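桌面整理与文具收纳　第五讲讲义
授课：Pei-shan Kuo
课程：Woltau 生活整理工作坊，一月班

各位同学好！上一讲我们把抽屉翻了个底朝天，这一讲终于轮到我最喜欢的部分：桌面。我教收纳这些年，最期待的永远是这一课，因为变化来得特别快，一张桌子收拾二十分钟，人坐下来的感觉就完全两样了。

一、先清空，再说别的

很多人整理桌面是边看边挪：笔往左推一点，本子往右摞一点，忙了半天，东西一件没少。我的做法是先全部拿走，一件不留，放到地上、床上、椅子上都行。然后擦桌子，擦完先别急着往回放，坐下来看两分钟。

这两分钟请务必留出来！浅色桌面尤其值得看，光从哪一边来，哪一块亮，哪一块暗，坐着一看就清楚了。写字的位置就照着亮处来定，收纳盒放在暗的那一边。惯用右手的同学，光最好从左前方来，手的影子才不会压在字上；左撇子反过来。

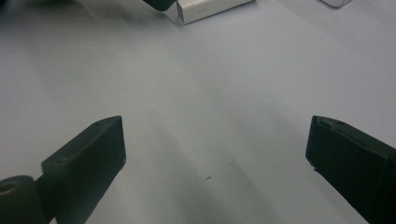
Tin-yau Kwok 在课程留言板上写道，他家桌子小，清空以后反而舍不得放东西了，笔筒在窗台上待了一个星期，每次写字都要站起来拿。他问，这样算整理好了吗？

我看了特别开心，这个问题问得太好了！我的回答是：还差一步。桌面空着很舒服，可是天天要用的东西跑到手够不到的地方，过几天它自己就会“走”回来，而且是乱着走回来。所以清空之后要认真挑，让谁回来，回到哪里。

二、挑选：三个圈

坐在椅子上，手肘贴着身体，前臂画出来的范围叫内圈；手臂伸直能碰到的叫中圈；要起身的叫外圈。

内圈：只放正在做的这件事要用的东西。写作业就是本子和一支笔，做手工就是手上的材料。
中圈：每天至少用一次的，例如胶棒、橡皮、尺子、常用的笔。
外圈：备用品、替芯、没拆封的本子，一律进抽屉。

Edit Kelemen 上一期做过一个练习，我很推荐：用过一次的文具就贴一枚小圆贴，一周以后看哪些光秃秃的。她贴完发现自己有九支荧光笔，有贴纸的只有两支，剩下七支全部送去了活动室。

三、分格盒的用法

分格盒我建议买透明的。不用打开，不用翻，看一眼就知道里面还有什么，快用完了也藏不住。我自己用过 Dasum 的两格款，也用过饼干盒里拆出来的塑料托，说真的，托盒一样好用，洗干净就行。

格子怎么分？长的竖着放，短的、零碎的另占一格。笔竖着插，头朝上，拿的时候不用低头找。盒子放在桌子远端，靠后沿，别挡住手臂活动的地方。一格里最多两类东西，超过两类就会开始翻找，一翻就乱。

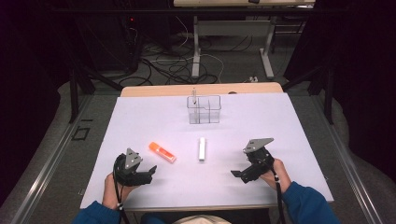 再说容易滚、容易粘的小东西。胶棒用完，先把膏体旋回去，再扣盖子，顺序反了盖子里会糊一圈，下次打开满手都是。扣的时候听到“咔”一声才算数。橡皮用过以后在废纸上蹭两下，把黑的那面蹭掉再收，不然同一格的东西都会沾上灰。

做手工或者用胶水的时候，桌上先铺一层垫布或者大张的纸。我超爱这个办法！收工时四个角一提，纸屑全在里面，倒掉就好，桌子连擦都不用擦。垫布选浅色，掉了小零件马上看得见。铺的时候留出桌边一条，免得袖子带着整块布往下滑。

四、收尾五分钟

每天离开桌子之前，按这个顺序走一遍：
1. 内圈的东西全部回中圈。
2. 笔帽、胶棒盖逐个按紧。
3. 纸张立起来对齐，放进文件盒。
4. 提垫布，倒碎屑，叠好。
5. 椅子推进去。

Chi-keung Yau 问过能不能早上再收。可以，不过我两种都试过，晚上收的好处是第二天坐下来就能开始，那种感觉真的很棒，请大家至少试一个星期再决定。

五、课后练习

（1）选家里一张桌子，书桌、餐桌都可以，完整做一次清空和三个圈。
（2）画一张简单的平面图，标出光的方向、惯用手和分格盒的位置。画得歪没关系。
（3）记录一周里哪样东西最常“走”出自己的格子，下一讲带来讨论。

下一讲讲电线和充电器，请带一条家里最长的、最让你头疼的线来。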